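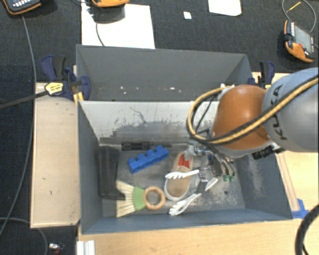

Week 4 handout: Where did the stockroom money go?

Filed under: Bookkeeping Basics, Class Notes
4 min read

Okay, so last time we left poor Stalley (our pretend-you-own-it parts shop) with a shelf full of stuff and no clue what any of it cost. Let's fix that. I'm going slower than I did in class, because Nelly Carhuamaca told me I lost half the back row at "cost of goods sold" – fair!

Start with what you had on the first day of the month. For Stalley that's $1000 of stock, at what we paid for it. Please, please don't use the price on the sticker. I see this every term and it wrecks everything after it.

Next, add what you bought. In April, Stalley bought $3040 worth from Brerkine. So we had $4040 of stuff pass through our hands, and all of it either got sold, is still sitting in a bin somewhere, or walked off.

Now count what's left. We got $1050 at cost. Take that away from $4040 and you get $2990. That's your cost of goods sold, and it goes on the line right under sales.

But wait (Moataz Benmoussa caught this before I did, so well done him), the sales slips only add up to $2920 at cost. We're $70 off. That gap is called shrinkage, and it covers breakage, theft, miscounts, and the box somebody put on the wrong shelf. You can leave it inside cost of goods sold or show it on its own line. I like it on its own line – you'll want to see if it grows.

A few things people asked about afterward:

Do returns count as purchases? No, take them off purchases. If Brerkine gives you credit for a bad batch, your $3040 goes down.

What about freight? Add it in. Getting the stuff to your door is part of what it cost you.

Do I have to count everything by hand? At least once a year, yes. Go in pairs, one person counting and one writing, and swap halfway.

For next week, redo the Stalley sheet with opening stock of $1050 and make up your own purchases. Bring it on paper, please. We'll start on first-in, first-out, and Hala Lamrani has offered to go first at the board.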